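How Does a Pipe Organ Make Its Sound?
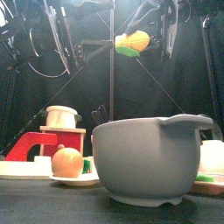

A soft toy ear of corn, with its husk curling underneath.

Have you ever blown across the top of a bottle and made it hoot? Then you already know the biggest secret of the pipe organ! An organ is a huge collection of whistles, and every one of them is waiting for a puff of air.

Where does the air come from?

Long ago, people had to pump big leather bags called bellows, up and down, up and down, for as long as the music lasted. Imagine doing that through a whole concert in December! Most organs today have an electric fan that does the puffing. The air goes into a wooden box called a wind chest, and the pipes stand on top of it in rows.

When the player presses a key, a little flap opens under a pipe. Air rushes in and the pipe sings. Let go of the key, the flap shuts, and the pipe goes quiet. A piano note fades away even if you keep your finger down, but an organ note will go on and on until you lift your finger (or until somebody turns off the fan).

Why are there so many pipes?

Each pipe can only play one note. Long pipes make low notes and short pipes make high notes. If you take two pipes of the same sort and one is half as long as the other, the shorter one plays the same note an octave higher - that's the jump you hear at the start of "Somewhere Over the Rainbow".

The organ in the town hall at Benholm has 3,000 pipes. Of those, 550 are made of wood and the rest are metal. The smallest is shorter than a pencil and squeaks like a mouse. The biggest ones are so low that you feel them in your tummy and your chair buzzes!

What are the knobs for?

On each side of the keyboards there are knobs called stops. Pull one out and you switch on a whole row of pipes. One row might sound like flutes, and another like trumpets. Pull out lots together and the sounds mix, a bit like mixing paints. When people say they are "pulling out all the stops", meaning they are trying as hard as they can, they are talking about organs.

The trumpet sounds come from reed pipes. Inside each one is a thin strip of brass that wobbles very fast when the air hits it. Benholm has 600 of these, and they go out of tune when the weather changes, so they need a lot of looking after.

Playing with your feet

Organ players have 3 keyboards at Benholm, and then another one on the floor for their feet! Jérémie Poulain, who plays there, wears special thin shoes so he can feel the edges of the pedals without looking down.

Try it yourself

Find some empty glass bottles, all the same size. Pour a little water in one, more in the next, and even more in the last. Blow gently across the tops. Which one makes the highest note? The more water there is, the less room there is for air, and a short column of air makes a high sound, just like a short pipe.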